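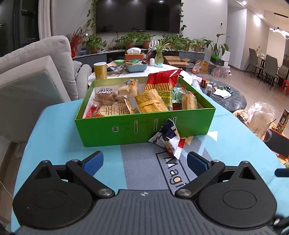 Hand gripper in front of the snack box, fingers open, new blue pads on.

Pad change day on the Ellar gripper. The old pair had done 600 grasps and were starting to slip on shiny wrappers.

Four screws per arm. Back them all out a turn before you remove any, or the linkage twists and you'll be chasing it all evening.

Wiped the fingers down, pressed the pads on, left them 80 minutes under a clamp. Then open and close 3 times and check both sides move together.

Counter is back to zero. Next change goes in the Bekex log for August.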